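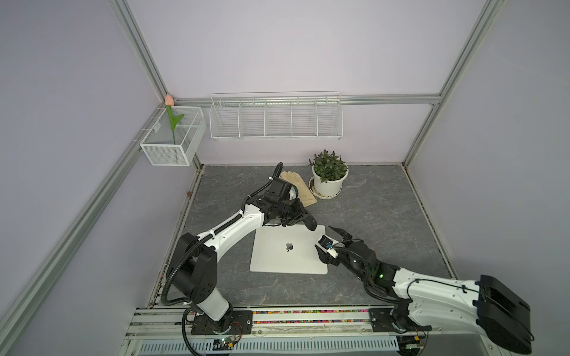

Closing a laptop is a hinge problem. Moving a closed one is harder, and I have been thinking about why since I went through the October results from the Drodero bench.

The lid is flat, smooth and wide. A parallel gripper wants two opposed faces it can close on, and a laptop lying on a hard surface offers only its edges, with very little clearance underneath. One arm can push it. Lifting it level takes two, and the two have to agree on timing. If one side rises first, the other becomes a pivot and the load shifts onto a single fingertip.

The Räsänen task list, which I use for all of these comparisons, has 31 household chores on it. I count a chore as done when a machine completes it 3 times in a row with no human reset. On that rule, tidying a desk is still a partial. Picking up a soft item passes. Putting it back down in a chosen orientation usually does not.

Stone surfaces add their own trouble. A polished slab throws glare into a close camera, and strong veining gives an edge detector a lot of edges that mean nothing. I would like to see every tabletop policy tested on plain laminate and then on busy marble, with both numbers published.

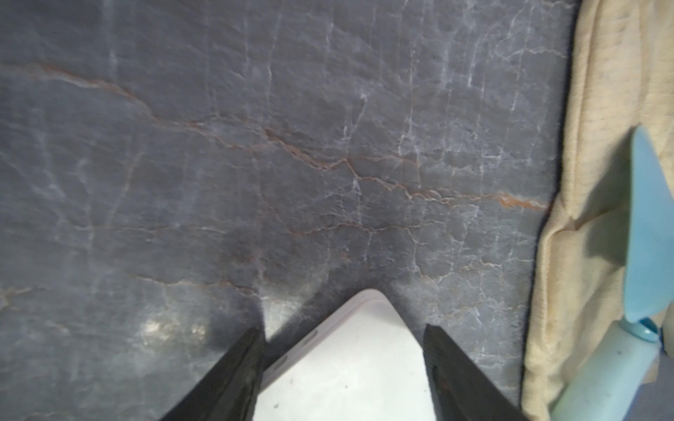 Wrist view: veined stone, a white part between the fingers, cloth to the right.

Training volume helps up to a point. Esthorpe reported 174 attempts on its first two-arm set and roughly 3,000 on the next. The gains were mostly in approach and alignment - the contact phase moved much less. Brutden saw the same pattern with shop-floor bins, where the parts are rigid and the lighting is controlled.

My current answer to "can it do chores yet" is that it can do segments of chores. Reach, align and grasp are in fair shape for rigid objects of known size. Regrasping, cloth and anything thin on a flat surface are not. I will rerun the list when Drodero posts its fingertip revision.

Posted 30 October 2025

Contact | Copyright 2025, all rights reserved | Back to top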